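Kitchen robots, and the rules we say we follow
2022-06-13

The Driseck checklist for two-arm kitchen work has 40 points. I've signed it more often than I'd like to admit, and I still think half of it measures paperwork. Point 23 says "clear the work surface of unrelated items." Unrelated to what? It never says.

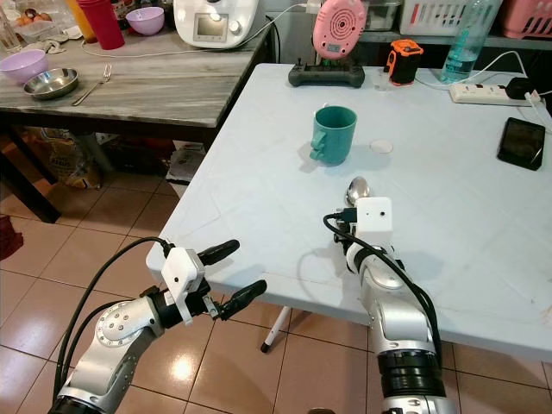 *Spoon in the right gripper. Phone, power strip and water bottle on the same table as the mug.*

Gunnlaugur Lykkegaard wrote the section on utensils, and it's the best of the lot: one tool per gripper, the other gripper empty and open. Fine. But it has no limit on how fast an arm may move with metal in its grip.

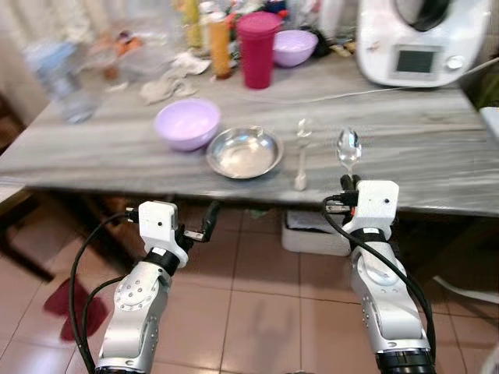
The same goes for cords. The checklist wants them "managed," a word that lets everyone pass. I'd ask for a distance in inches and a name next to it.

Then there's reach, where I'm told the wrist view settles all arguments. I doubt it.
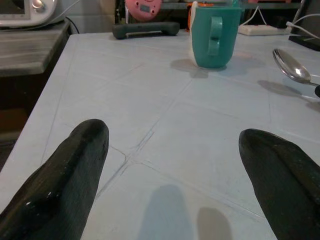 *Open fingers, with the mug ahead and the spoon to the right.*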